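Filed under: Course Notes > Kitchen Basics > Unit 4, Mixing Bowls

Unit 4 handout: care and checking of steel bowls
Prepared by Rongrong Tang for the Trorasau evening course

Bring an apron and a dry towel. We start with washing and move on to dough in the second hour.

Sizing. Fill a bowl no more than halfway for anything you plan to whisk. For 16 ounces of flour, take a bowl from the large shelf.

Washing. Use warm water and dish soap. Skip steel wool, which leaves scratches. Rinse twice and dry with the towel right away. Do not stack damp bowls.

Checking. Hold the bowl at a slant under the light and turn it slowly. Look at the wall first, then the ring where the wall meets the base. Run a finger under the rim.

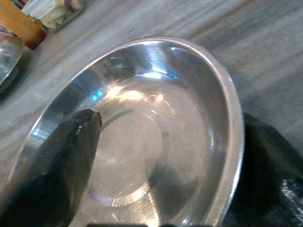
2 min read

Small dark specks like these on the inner wall may be water marks or a bit of residue. Rub them with a cloth and a little white vinegar, then rinse. Streaky gray and white bands near the base are reflections and need no scrubbing.

For next class: read the pages on yeast doughs and write down the size of your largest bowl at home.

Comments (2)

Baoshan Xie: Does the vinegar work on aluminum too?

Ketisari: Missed the February class, thanks for posting the notes.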